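# The basket on the dark cloth

When I moved to the town of Dorholm I owned two suitcases and one frying pan. The basket came later, from the Saturday market, and it is the first thing in my kitchen that I chose for myself. I paid 11 dollars. The seller, a quiet man with grey gloves, wrapped it in newspaper as if it were glass.

I write this column about household objects, and readers often ask me why I return to baskets. My answer is that a basket is the most honest storage. A drawer can hide its disorder for years. A basket shows you every evening what you have put in it.

The shape I prefer is the rectangular one, with a flat bottom and a thick braided rim. Round baskets are prettier on a shelf, but things roll to the middle and lie on each other. In a flat one each thing keeps its own place. The rim is important too, for it is the part the hand takes, and on a poor basket it is the first part to open.

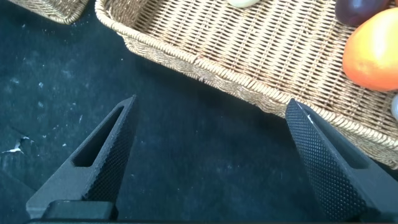

Chepkoech Massawe taught me how to judge the weave. She has repaired baskets and chair seats for 31 years in her workshop, Mosoti, behind the old bakery. She does not look at the colour at all. She turns the basket over, presses the bottom with her thumb and listens. If it makes a small dry sound, she says, the strands have space to move, and this is good. If it makes no sound, somebody has varnished it too heavily.

She also told me to put a cloth under it. Woven bottoms scratch a table, slowly, and you notice only when the light is low. I took her advice and bought a piece of dark felt. I must warn you that dark felt collects every bit of lint in the house. I brush mine with a dry clothes brush, always in one direction, and by the next morning the small white specks have come back – I have learned to live with them.

My sister's children use a basket of the same kind for their play shop. Toy food is a good tenant for it. The pieces are light, they do not leak, and a child can see from above what is for sale today. At the end of the game everything goes back inside, and the shop is closed.

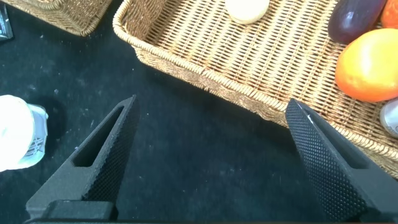

For real food the rules are a little different. Bread may go straight on the weave if you don't mind crumbs in the gaps, but soft fruit needs a folded napkin below it. Onions I keep elsewhere, as their skins break into pieces that no brush can reach.

Cleaning is simple. Shake the basket outside, then use an old toothbrush along the braid of the rim. Mrs. Massawe wipes natural wicker with a damp cloth twice a year, in April and again before winter, and dries it in the shade.

Mosoti is open on weekday mornings. Bring the basket empty, please, and bring any broken strands you have saved.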